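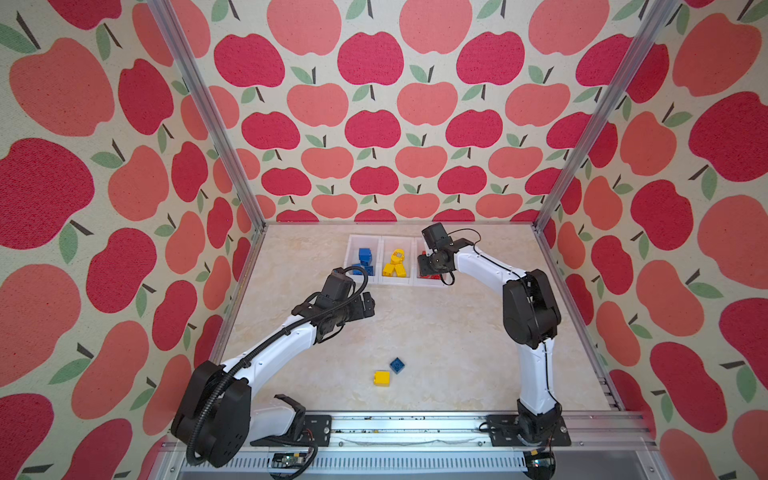

Course notes, Unit 4: Teaching two arms to sort bricks

Read these notes before you come to the lab. They cover remote control of the two-arm cell and the way we record an episode. The theory of learning from the recordings comes in Unit 5.

1. The task

Each color of brick has its own bin: blue on the left, yellow in the middle, red on the right. An episode begins with loose bricks on the table and ends when every brick lies in the bin of its color and both arms are back at rest. You may use either arm for a brick, but the other arm must stay out of its way.

2. Moving the arms

You hold two small leader arms, one in each hand, and the arms in the cell copy your joints. The program that connects them is called Prinwood. It sends joint positions 30 times in a second, and the same values are written to the file. Before you press Connect, put the leaders in nearly the same pose as the arms in the cell. If the difference is large, Prinwood will refuse to connect.

Move slowly at first. Most students close the gripper too early, when the fingers are still above the brick. Go down, wait a moment, close, and only then lift. This short wait is also useful in the data – the model can see clearly where the approach ends and the grasp begins.

3. When both arms share the middle
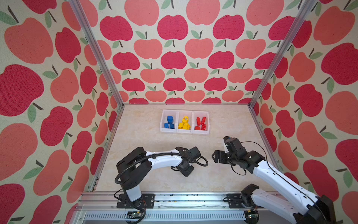
Gevley Lab Notes, Issue 34

The space in front of the bins can be reached from both sides, and it is there that collisions happen. Decide before the episode which arm goes first. The second arm should wait on its own side with the gripper open. If the fingers touch, stop, open both grippers and move back along the same path. Do not pull sideways.

Pay attention also to the cables near the wrists. A large turn of the last joint can tighten them, so turn back before you continue with the next brick.

4. What makes a good episode

An episode can have up to 2000 time steps. Longer ones are cut by the program and must be repeated. A small correction, for example a second try at a grasp, is welcome and should stay in the recording. A dropped brick that rolls out of reach means that you discard the episode.

Try to change the starting places of the bricks every time. In the Goketon set, which we study in October, there are 1562 episodes, but many of them start from almost the same position. The trained policy became weak when a brick was turned by a small angle.

5. To prepare

Read the chapter on demonstration quality in the Tomić reader. Then write half a page on this question: if two operators solve the task in different order, should their episodes be trained together? Bring your text on paper.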